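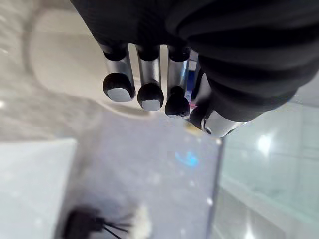 Mark 3:1-6 again, the man with the withered hand. This is the fourth unit of the Gosarach readings and the one we keep putting off. I worked on it all morning with the Greek and three English versions open, trying to settle what the reader should be asked to imagine. Mark gives the hand one word, a participle from the verb for drying up. He doesn't say which hand (Luke says the right) and he doesn't say how it looked. Our draft had it "curled against his chest," which is Tapio's phrase and a good one, but it isn't in the text. A hand can be useless and hang straight down. Think of a robot's hand reaching down from above, silver fingers side by side with rounded black tips and the thumb off at its own angle. It has the shape of a hand and you still can't tell from the shape what it is able to do. I took "curled" out. The draft now says "a hand that had dried up" and leaves it there.

Checked the same verb elsewhere. The Greek of 1 Kings 13 uses it for Jeroboam's hand, which he stretches out against the prophet and can't draw back. So there is a stretched hand and a dried hand in both stories, in opposite order. The king stretches his out and it dries up. The man in the synagogue has the dried hand and is told to stretch it out. I'd like this in the leader's notes but not in the reading itself. Vandana thinks most groups will never have met Jeroboam and that we would need a full paragraph to bring him in. She may be right. Put it in the notes with the reference and see what the Lastell group does with it.

Mark 4 also has the verb, for the seed on rocky ground that withers away for lack of root. I don't want to build anything on that. It's an ordinary word for plants and he probably used it because it was ordinary.

Problem of the anger. Verse 5 has Jesus looking around at them with anger, grieved at their hardness of heart. Matthew leaves the anger out and so does Luke. The old draft had "frustration." I don't know who wrote that, it may have been me. Changed back to anger. Maribel asked last time whether people in the back row will hear it as anger at the sick man. The sentence order protects against that if we read it slowly: he says to the man, come forward; he asks them the question; they are silent; he looks around at them. The man isn't part of "them." Suggest the reader pauses after "they were silent" and doesn't pause after "anger."

Length. The reading with its introduction has to come in under 200 words to fit the card. The version I had at noon was over by 30. Things cut:
- "curled against his chest"
- the explanation of who the Herodians were (moved to notes)
- second mention of the Sabbath in the introduction
- the sentence beginning "We all have something"

That last one I was glad to lose. It told people what to feel before they had heard the story.

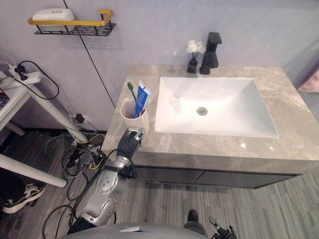
With those gone it fits, with a little room for the closing question. We have two candidates for that. The first is Mavis Pruitt's: "What was the man thinking when he was told to stand in the middle?" The second is mine: "Why does no one answer the question in verse 4?" Mavis's is easier to answer and gets people talking. Mine stays closer to what the text gives us, but on a quiet evening it could produce the same silence it asks about. Try hers first at Lastell and keep mine for the Pavow group, who argue about everything anyway.

Something I hadn't noticed before: the man doesn't ask for anything. In chapter 1 the leper kneels and begs. In chapter 2 four people take a roof apart. In chapter 3 a man is in the synagogue on the Sabbath, presumably where he would have been in any case, and he gets called out to the middle. He never speaks. The only thing he does is stretch out the hand, and Mark tells that in the same breath as the healing. Also Jesus doesn't touch him. He touched the leper, and he took Simon's mother-in-law by the hand. With this man there is only a command. I don't know if the lack of touch has to do with the charge of working on the Sabbath. Szabo's handout says it does, in one line, with no argument. I'd want to see an argument before we print it.

Follow-up on hands in general. Vandana suggested a single evening that would run through all the hands in the first half of Mark. There are enough of them: the mother-in-law, the leper, this man, Jairus asking him to come and lay hands on his daughter, the unwashed hands at the start of Mark 7, the deaf man at the end of it. I made the list and I'm against it. They are not all the same kind of thing. The unwashed hands are a dispute over custom, and verse 3 has that odd phrase "with a fist" which the translations handle in at least three ways. It would eat the evening. Better to leave each hand in its own story and let people make the link if they make it.

Tried the reading aloud twice. First time too fast. Second time I stumbled on "to save life or to kill," because the draft had "to save a life or to take one." The draft is smoother but the plain verbs are stronger and easier to say. Changed.

Still open:
- "Come forward" or "stand in the middle"? The Greek is nearer to "get up, into the middle." Mavis's question depends on the second, so if we keep her question we need that wording on the card.
- Whether to stop at verse 5 or go on to 6. Stopping at 5 ends with the hand restored. Verse 6 ends with the plot to destroy him, and that is the answer to verse 4 in a way. I want 6 in. Maribel wants to stop at 5 for the afternoon group only. No objection if the card is the same and the reader simply stops.
- Tapio to check the Jeroboam reference in the notes, I copied the verse numbers by hand.
- The set has to be finished for use in February, before Lent starts. Units five and six not begun.

Tomorrow the sower, if I can find the earlier draft.

August 19, 2019, by Harriet Kasprzak

Last updated by Tapio Riihimäki: Jeroboam verses checked, it's 13:4-6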